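Projektbericht Modul Automation
Gruppe Kuster / Haslinger / Eder
Besuch Tag der offenen Tür bei Bustis, Standort Juvville, 5. Mai 2025

1. Warum Bustis

Eigentlich wollten wir zu Saritz, die haben aber nur Führungen für ganze Klassen gemacht. Bustis hat schnell zugesagt, Kontakt über Frau Reisinger (Hermine Reisinger, Leitung Datenerfassung). Fragestellung für unser Projekt: Wie lernt ein Greifroboter Handgriffe aus dem Haushalt, ohne dass man jede Bewegung einzeln programmiert?

2. Ablauf

Ankunft kurz nach 9 Uhr. Zuerst Vortrag im Erdgeschoss, ziemlich voll, hinten hat man die Folien kaum gesehen. Danach Aufteilung in Gruppen, 4 Stationen. Wir waren zuerst bei der Förderstrecke (Kisten sortieren, kannten wir schon aus dem Unterricht), dann beim Lackierarm, der leider wegen Wartung stand. Station 3 war die Datenerfassung mit Handgreifern. Für uns die wichtigste, darum hier ausführlicher. Station 4 nur noch kurz, Sicherheitszaun und Lichtgitter, dazu Protokoll von Meinrad im Anhang.

3. Station 3: Handgreifer

Prinzip laut Frau Reisinger: Der Mensch macht die Aufgabe selber, aber nicht mit den Fingern sondern mit zwei Greifern in der Hand. Aufgenommen werden Bewegung und Öffnung der Backen. Über die Würfel mit den schwarz-weissen Mustern wird berechnet, wo der Greifer im Raum ist und wie er gedreht ist. Aus vielen Durchgängen wird dann ein Modell trainiert. Ein Roboterarm ist bei der Aufnahme nicht nötig, das spart Geld und auch Platz.

Aufgabe an dem Tag: Teller mit Gemüse und Mikrowelle. Man steht am Tisch und arbeitet beidhändig.

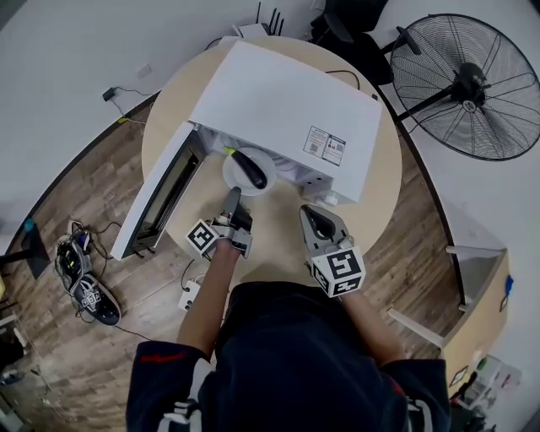 Abb. 1: Handgreifer mit Markerwürfeln an der offenen Mikrowelle, auf dem Teller eine Aubergine

Pro Aufgabe will Bustis 800 Durchgänge, insgesamt sind es im Projekt bisher 3.000. Klingt viel, laut Frau Reisinger ist es eher wenig. Die Gegenstände werden immer wieder anders hingestellt, auch der Winkel vom Gerät wechselt, damit das Modell nicht nur eine einzige Position auswendig lernt.

Selber probieren durften wir auch. Ursina zuerst, dann Benedikt H. Schwierig:
- man spürt nicht wie fest man zudrückt
- Teller am Rand greifen geht, aber er kippt schnell nach vorne
- Marker nicht verdecken!! passiert mit dem eigenen Unterarm dauernd
- Türe aufmachen leichter als gedacht, zumachen mit der Greiferseite

Ein Durchgang von Benedikt wurde verworfen weil der Würfel zu lange verdeckt war. Beim zweiten hat es geklappt.

4. Offene Fragen

Was passiert bei einem anderen Mikrowellenmodell, z.B. Tür mit Drucktaste? Antwort war etwas ausweichend, man sei dran. Wie genau die Positionsbestimmung ist, wollten sie uns nicht sagen (Betriebsgeheimniss). Ob der Greifer am Roboter genau gleich gebaut ist wie der in der Hand, haben wir vergessen zu fragen. Meinrad schreibt noch eine Mail.

5. Bezug zu unserem Projekt

Wir übernehmen die Idee mit den Markern. Würfel aus Karton, Muster ausdrucken, Kamera fix über dem Werktisch. Greifer bauen wir vereinfacht, nur eine Hand. Herr Camenzind meint, zuerst nur Position messen und das Training weglassen, sonst werden wir bis zur Abgabe nicht fertig. Einverstanden.

Noch zu erledigen: Skizze vom Greifer (Ursina), Materialliste (Benedikt), Quellenverzeichniss, Mail an Frau Reisinger wegen den Folien.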